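4.3 Thread slip and the silent grasp fault

The failure that ate most of our August was not in the fault table we had written for Medora, the controller, and it took us an embarrassing while to give it a row. A grasp is reported as closed when the jaw encoder reaches its target and motor current rises above a floor. Both can be satisfied by a jaw holding suture, by a jaw holding tissue, and by a jaw holding nothing very firmly. Of the 3,923 grasps logged as closed, 849 were later relabeled by hand as something else. Medora had been confident about all of them.

The relabeling was done from the wrist views, where loose thread and trimmed tails are the main source of argument. A dark strand crossing behind the jaws looks much like a dark strand between them, and the software was no better at this than the authors were before coffee. Figure 4 gives three views from the work.
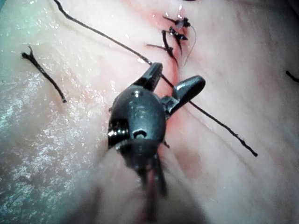 We first blamed the vision model, as one does. Retraining it on the relabeled grasps improved its scores and left the fault where it was. The cause lay lower down. Cable stretch in the wrist let the encoder arrive at its target slightly ahead of the jaw, and the current floor, set on a bench in Stosbridge with new cables, was low enough for joint friction to clear it unassisted. The controller then began its pull on the strength of a grasp it did not have. In the good cases the thread stayed put and the arm tied a careful knot in the air. In the bad ones a jaw edge dragged on tissue, and the run was stopped by hand.

The safety monitor, Vuva, did not help. It watches for excess force, and a slipped grasp produces very little. By its own lights the system had seldom been safer.
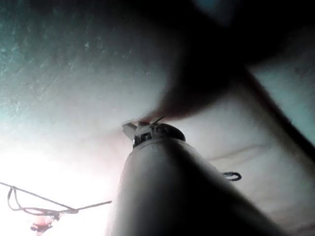
Two changes were made. The closed state now requires a short test tug, and the tug must meet resistance within 100 ms or the grasp is marked as unknown. Unknown is a state we had left out of the original design on the grounds that it would complicate matters. It does. The current floor is also reset at the start of each session, and a drift of more than 7 percent from the stored value blocks the arm until the cables have been checked.

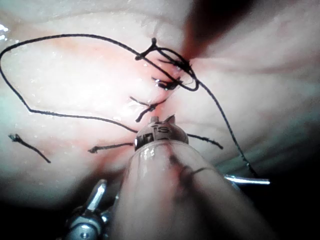 Sánchez objected, on reading a draft of this section, that the test tug is itself a pull on tissue whenever the jaws have closed on the wrong thing, and that we had replaced a rare large mistake with a frequent small one. We accept the first half of this. The tug is capped well below the force used for tying, but we have no measure of what repeated small tugs do to a closed seam, and Section 5 treats the cap as a provisional setting.

Figure 4. Wrist-camera views from the work described in Section 4.3.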